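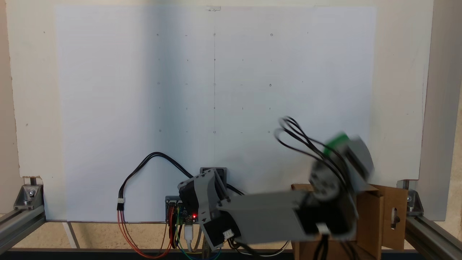 I have a bee in my bonnet about paper maps, and my family has asked me to put it somewhere other than the dinner table, so you lot can have it.

My argument is that we should all go back to keeping a paper map in the car. I know, I know. Your phone does it better, your phone tells you there's a crash on the ring road and reroutes you past the good bakery. I use mine too! But last March I drove from Andport up to Clirkthorpe for a cousin's fiftieth, lost reception somewhere past the servo, and spent the next hour following a blue dot that had decided I was in a dam. The kids thought it was hilarious. I had half a pavlova sliding around in the boot and did not.

What bothered me most was that I'd done that drive maybe a dozen times with the voice telling me where to turn, and I couldn't have told you which side of the range Clirkthorpe was on. I grew up with a road atlas on my knees in the passenger seat, being yelled at by Dad to find the next town, and I can still draw you most of that country from memory. The rivers, the silly little railway towns with a pub and a silo. Everything I've driven with the phone is just a string of lefts and rights.

My neighbour Volodymyr Dmytriv reckons I'm being sentimental. He drives for a living and says if he'd had to unfold something every time he got a new address he'd have gone broke in his first week, and fair enough, he would have. He also says that people were lost all the time in the old days and had terrible fights about it, often with their spouse, often at a roundabout. I can't argue with that one (my parents once didn't speak for 200 kilometres).

Still, I think being a bit lost did us some good. You had to look out the window. You had to wind it down and ask someone, and then you'd get the whole story about the bridge that washed out and whose uncle built it. I found the best swimming hole of my life because a bloke at the Nesten turnoff sent me the wrong way.

And you can see a whole trip on paper, all at once, spread across the bonnet with a thermos on each corner. On a phone you're either zoomed in so far it's one paddock or so far out that every town has vanished. My friend Hòa Sầm plans her holidays by putting her finger on the map and going wherever the road gets wiggly, and I defy you to do that with a search bar.

So I bought one. Ten bucks at the newsagent, and the young fella had to go out the back to look for it. It lives in the door pocket now and it's already got sunscreen on it. We're off to the coast next holidays and my eldest has been told she's navigating, and she's not thrilled.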